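3. Study site and methods

3.1 The site

The study was carried out at the Plekbridge works of Ardale, a maker of folding cartons and paper sleeves. The works has two production halls joined by a covered passage. The older hall holds the cutting and creasing presses, and the newer one holds the gluing lines and the packing area. At the time of the first visit 291 people worked on site across three shifts, most of them in the two halls. Offices and the design room are on the upper floor and were left out of the study.

Noise in the older hall is steady for much of the shift, with short peaks when a press is stopped and started. In the newer hall the level is lower but changes more, as the gluing lines run at different speeds depending on the order. Hearing protection is compulsory in the older hall and in the part of the newer hall nearest the compressors. In the rest of the newer hall it is offered but left to the worker. This mixed rule was one reason for choosing the site, as earlier work on the wearing of hearing protection has mostly looked at places where the rule is the same throughout.

Two kinds of protection were in use when we arrived: disposable foam earplugs, taken from dispensers at the hall doors, and earmuffs, which were issued to named workers and kept in lockers. A third kind, a banded plug made by Poltari, had been tried in the previous year and withdrawn. Several workers still had one and went on using it. We did not ask them to stop, but their answers are reported separately in Section 4.3.

3.2 Interviews

Interviews were held with 40 workers between October and December. They were chosen from the shift lists so that both halls and all three shifts were covered, and so that people with less than a year at the works were included. Taking part was by consent, and the interviews took place in paid time in a small meeting room off the passage. Shift leaders were told which hours would be used but were not given the names of those who had agreed. Most interviews lasted around 15 minutes.

Each interview followed the same order. We asked first about the job and the machine, then about the noise, and only then about protection. An early version of the schedule began with protection, and in the pilot this led people to give the answer they thought the safety office wanted. With the order changed, workers tended to bring up earplugs themselves, often as part of a complaint about something else - heat, headaches, or not hearing a colleague call from the far side of the machine.

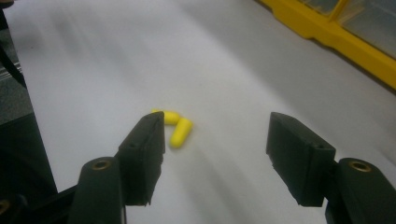
Figure 1. Two yellow foam earplugs on white paper.

The later part of the interview dealt with fitting. Workers were asked to put in a pair of plugs as they would at the start of a shift, without any advice from us. The interviewer noted whether the plug was rolled before it went in, whether the ear was pulled back with the other hand, and whether the plug was held in place while it expanded. Only when this had been done did we ask where they had learned to do it. The question was left open. Common replies were a colleague, a previous employer and the leaflet in the first aid room, and some workers could not remember being shown at all.

We did not measure the protection that each fitting gave. A fit test was planned, but the equipment could not be brought into the meeting room without moving the interviews to the training block, a ten-minute walk from the halls. The production manager was willing to release staff for the interview but not for the walk as well. Our notes on fitting therefore record what people did with their hands and should not be read as a measure of how much sound was kept out.

3.3 Observation

Observation took place in both halls and was kept apart from the interviews. There were 13 observation periods, spread over early, late and night shifts. The observer stood at fixed points agreed beforehand with the safety office: two in the older hall, two in the newer hall and one in the passage. The passage proved the most useful of these. People took out their plugs there on the way to breaks, and many did not put them back in until they had returned to the machine and started work.

The observer wrote down whether protection was being worn, the kind, and what the worker was doing at the time. No names were taken. Foam plugs are hard to see from the side, particularly under long hair or a cap, and where the observer was unsure the entry was marked as not known. These entries are kept in the tables in Section 4 and have not been shared out between the other groups.

3.4 Treatment of the material

Interviews were recorded, typed out in full and coded by two of the authors working apart. The coding frame is based on the one developed by Ansari for work on eye protection, with two codes removed and three added. The added codes cover speech, comfort over a whole shift, and the handling of plugs with dirty or gluey fingers. Where the two coders differed, the passage was read again together, and if no agreement was reached it went to Hauke Meinecke, who had taken no part in the interviews.

Quotations in Section 4 are given as spoken, apart from the removal of names and of details that would point to a particular machine. Some workers were interviewed in a language other than English. In those cases the interpreter's version was checked against the recording by a second speaker of the language before coding began, and the changes made at that stage were small.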